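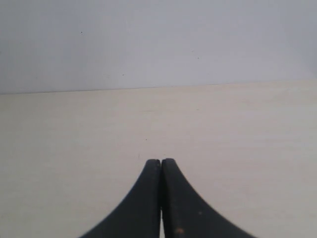
Wrist view, fingers over the bare table before the first run.

Pre-run check on gripper fingers – what counts as clean enough?

Posted by benchside_tom

We have a small arm on a table against the wall, and I'm writing the start-of-shift sheet for it. The fingers are black and close to a point. Our draft says "fingers clean, closed and undamaged," and people read that differently. With the fingers together there's still a thin gap down the middle, and near the bottom of the right one I can see a small orange-brown spot. One person would sign that off and another wouldn't. Is there a usual rule? We do 8 runs on a normal shift and I don't want the check to take longer than the work.

Posted by Lockyer

Split the line into separate checks. "Clean, closed and undamaged" is three questions with one box, so you get one tick and no idea what was looked at.

What we use at Daltthorpe:

Power to the arm off or hold engaged before hands go near it.
Wipe both fingers with a dry lint-free cloth, inside faces too.
If a mark wipes off, carry on. If it doesn't, write down where it is and tell the lead before the run.
Close the gripper and compare the gap with a reference photo taken when the fingers were fitted. Don't ask people to judge it from memory.
Wipe the table as well. Small specks confuse any step that looks for objects.

It takes around 2 minutes. A narrow gap can be normal for the finger shape, so I wouldn't fail it on that alone. I can't tell you what your spot is from a photo. Wipe it and see.

We also log the cycle count when fingers are changed. Our last pair came off at 2,248, but that's our parts and our loads, so don't copy the number.

Posted by wutix_user

just swap them every Monday, problem solved

Posted by gridline

Swapping on a fixed day is fine if you have the spares, but you still need the check. Fresh fingers can be fitted wrong. Put the finger change and the reference photo on the same sheet so one doesn't happen without the other.

Filed under: Robots & Automation > Safe Working > Checklists
Contact | Copyright Wutix Community Help | Back to top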